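July, notebook 2, page carried over from the skewer trials

Started 9.40. Bench cleared of last week's Malteo samples, which are back in their tray on the shelf under the window. Ulla wants the tray left out of the cupboard until she has weighed it, so please leave it where it is.

Purpose today: go through the red pieces on the dark round and the thin skewers, and decide on a way of laying them out and threading them that we can write down for Malteo. Their note asks for "a simple repeatable arrangement". The last arrangement was simple enough but Tormod and I did it differently each time, so it was no use to them.

Materials
Red pieces, Pudix, batch 1533. Kept covered overnight.
Thin wooden skewers, Wellovar, the 800 pack. Opened today.
Dark round from Fuentealba, the rough one. The smooth one is still on loan to the front room.
White board, on the wooden table.

Condition of materials on opening: the skewers are mostly straight. Put six to one side for having split ends, and marked the packet. I had a go at dressing one of the split ones with fine paper and it just made the split longer, so don't bother. The red pieces are a bit uneven in height. The holes through the middle vary more than I would like and I have asked Pudix before whether they can hold them to one size. No answer in the folder. I'll write again.

Threading. Tried it first with the skewer held upright and the red lowered on to it. Slow, and the point tends to catch the wall of the hole and drag a bit out with it. Then tried with the skewer lying flat on the board and the point towards the round. Better. The first one needs to go well down towards the far end before the next is started, otherwise there is no room to work and everything bunches up near the point. Tormod prefers to leave a finger's width at the end for holding. I leave more. We settled on Tormod's. 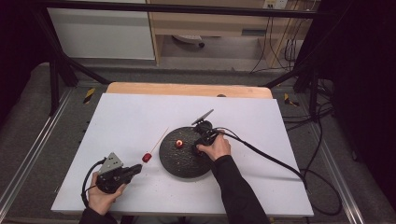 Skewer flat on the board with one red bead near the end. Dark round to the right.

Position of the round on the board: we have been putting it down by eye, and it ends up wherever there is space. For the written method it should go right of the middle, with the left of the board kept for the skewer. I have pencilled that into the draft. Ulla suggested drawing a faint line on the board to set it against, but the board has to go back to the other room in the same state we got it, so no line. We could cut a paper one. Not done today.

The rough surface is good for keeping things where they are put. It is bad for everything else. Crumbs get down into the texture and a cloth only pushes them along. A soft brush is better, the wide one with the blue handle, brushing away from yourself and towards the bin side. I did the round twice this morning in this way and it came up reasonably well both times. The board is easier, but the bits travel - I found some on my sleeve at tea.

Tea 10.50. Ulla rang from Fuentealba's to ask whether we want a second rough round at the same size. I said yes if there is no charge for carriage. She is going to ask.

Layout on the round. Three ways discussed:

Ring near the rim. Looks tidy, but the rim is slightly raised and the pieces nearest it can't be got at from the side. Dropped.

Cluster in the middle. Quick to put out. Awkward to pick from once the pieces touch, and you disturb the neighbours. Dropped, though Tormod would like it kept as an alternative for the smooth round.

Slanting row, well spaced, pale face up. This is the one to write up. You can reach each piece without brushing against the next, and with the holes upwards you can see straight away if one is badly cored.
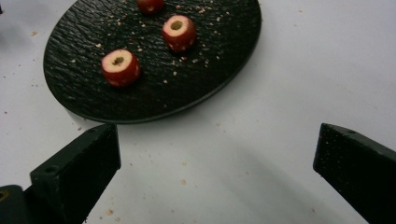 Spacing for the row is still "a good gap", which won't do in a written method. I suggest we give it as a hand's width and let Malteo change it if their own rounds are smaller. Tormod thinks we should state it in millimetres. Either is fine by me as long as it is one or the other. Left open in the draft with a question mark beside it.

Also for the draft: say that the pieces stand on end. It seems obvious but the first version only said "place on plate", and the person reading it at Malteo laid them on their sides and then wrote to say they rolled.

Problems
Crumbs, as above. Most of it looks to me like leftovers from the coring at Pudix, shaken loose in handling. Could tap the pieces out over a bowl before they go anywhere near the round. Try next time.
Skewer points are sharper than the last pack. Keep them in the tall jar, points down.
The lamp over the bench puts a glare on the white board after eleven. Turned it to the wall, which helped.

To do
Write to Pudix about hole size, quoting 1533.
Paper template for where the round sits.
Tormod to type up the threading part, flat method only.
Return Wellovar packet to the dry cupboard, split ones separate.

Stopped 12.15. Brush rinsed and left on the draining board.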